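Chapter 4
Keeping Small Tools in Order

What this chapter covers
Why utensils are sorted before they are stored
Drainage and drying
Choosing a caddy, a tray or a drawer
Setting a restocking routine

Key terms: caddy, drainage, divider, point of use, par level

At the end of the lunch service at Fetis, a small noodle shop with 31 seats, the last job of the shift is the cutlery. The spoons and chopsticks have been through the wash and are brought out to a table in the dining room, where someone sits down and puts them back in their holders. Gifty Addo did this job for her first month there. She was told to do it and was not told how. Some days she put spoons and chopsticks in together as they came to hand. Other days she did all the chopsticks first. The evening shift never knew what they would find, and customers had to dig through a holder to get a matching pair.

The owner, Noboru Sugawara, did not buy anything new to fix this. He wrote a single line on the wall by the sink: spoons on one side, chopsticks on the other, every holder the same. The rule took hold within a week. Complaints from the evening shift stopped, and the job got shorter as well.

Most of what you will study in this chapter is contained in that line. A holder with a divider already suggests two groups. The worker has to decide what the groups are, and the decision has to be the same one each time.

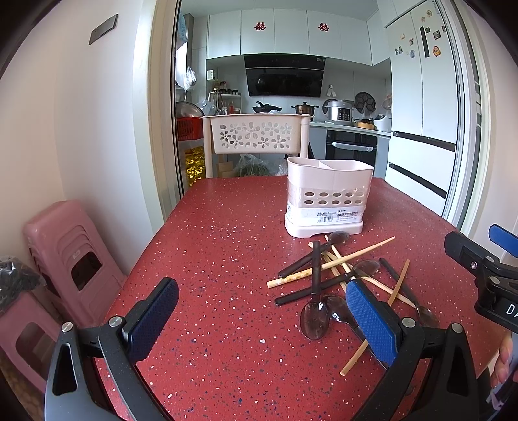

Sorting starts with a pile. It is tempting to pick up whatever is on top and find a place for it, then pick up the next thing. This works, but it means changing your mind with every piece. A faster method is to take one kind at a time. Pull out all the spoons, put them away, and then turn to the chopsticks. Long, thin items tend to cross over each other when they are set down in a heap, so spread the pile with the flat of your hand before you begin. Chopsticks also need to be paired. If the number left at the end is odd, check the sink and the floor before you close up.

The second matter is water. Wood and plastic do not dry at the same rate. A wooden chopstick takes in some water during washing and gives it up slowly, while a plastic spoon holds drops only on its surface. If both are stored damp in a closed container, the wood suffers first. It may swell, darken or begin to smell. Holes in the wall or floor of a caddy let water out and air in, but they do not take the place of drying. Section 4.2 gives drying times for common materials and explains how they change in a humid room.

The third matter is where the holder goes. Utensils kept at the point of use — on the table or beside the serving counter — save steps for everyone. They are also exposed to dust and to many hands. Utensils kept in a drawer stay cleaner but have to be carried out. Homes usually choose the drawer. Busy shops usually choose the table, and accept that the holders themselves must be washed often.

Before you read on
1. Look at the place where spoons are kept in your own kitchen. Write down what else is stored with them.
2. Ask the person who puts them away what rule they follow. Compare it with what you found.
3. Keep your notes. You will need them for the activity on page 90.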